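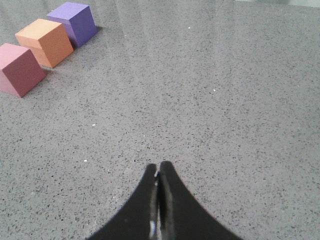

Cubes on a gray speckled countertop

List home Threads Authors Dates Help
Search this list Go

Subject: Re: Lundberg tenkeyless, double letters after firmware update
From: Cempaka Lumbantobing
To: Lehtinen firmware users
Date: 2020-11-30

Siv Ekström wrote:

> I flashed the current Lehtinen build onto my Lundberg board in October. Before
> that it ran the factory firmware with no trouble. Now I get double letters,
> mostly on E and the space bar, and sometimes on left Shift, which shows up as
> Sticky Keys popping up in Windows.
>
> I have set debounce to 30 ms in the config file and it made no difference at
> all. The switches are the stock Prekumton linears. The board is plugged into a
> Fallitz hub under the desk. I have not tried it without the hub.
>
> Is there a higher value I can use, or should I go back to the factory
> firmware? I would like to keep my layers if I can.
>
> Siv

Don't go higher. 30 is already well past what those switches need, and if the setting were being read you would notice missed letters on fast repeats. The fact that nothing changed suggests that the value is not getting to the board.

The config file has two debounce entries. The one near the top, under [global], is the default. The one under [matrix] overrides it, and the Lundberg template ships with the matrix entry set to 3. If you edited only the global one, you are still running at 3, and that is too short for a linear switch with some wear on it. The factory firmware on this board waits longer, so the same contacts would look clean there.

There is a second point. Lehtinen has an eager mode and a deferred mode. Eager reports the press on the first edge and then ignores that key for the debounce period. Deferred waits until the contact has been stable for the whole period and then reports. Eager has less lag but will pass a noise spike as a real press. The template uses eager. For typing, deferred at 10 is what I run on the same board and the lag is not something I can feel. For games you may prefer to keep eager and only raise the number.

I would do it in this order:

1. Save a copy of your layer file somewhere outside the config folder. The flasher overwrites that folder if you tick "restore template", and the box is ticked by default in the current build.

2. Open the config, find [matrix], and set debounce = 10 and mode = deferred. Delete the entry under [global] so there is only one place to look.

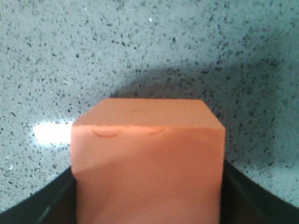
3. Rebuild and flash with the board plugged straight into the computer. The Fallitz hubs are fine for normal use as far as I know, but a flash that drops out halfway leaves the board in the bootloader and you will have to short the reset pads to get it back.

4. Run the matrix monitor (Fn + Esc, then M) with a text editor open. Press E slowly, then fast. Each press should print one down line and one up line. If you see down, up, down in quick order, the chatter is longer than the debounce period.

5. If only E and space still chatter, swap E with a switch you hardly use, such as Scroll Lock. The sockets on the Lundberg take a plain pull. If the fault moves with the switch, replace the switch. If it stays on E, look at the socket joints on the underside.

Left Shift is on a different row and column from the other two, so I don't think this is a bad trace. It fits better with three keys that get used a lot.

On going back: the factory image will not read your layer file. You would have to enter the layers again by hand in the vendor tool, and it has no tap-hold, so anything you have on the home row is lost.

If it still doubles after step 4, post the monitor output and the [matrix] block from your config. Plain text please, the list strips attachments.

Cempaka

Previous by thread Next by thread Reply to list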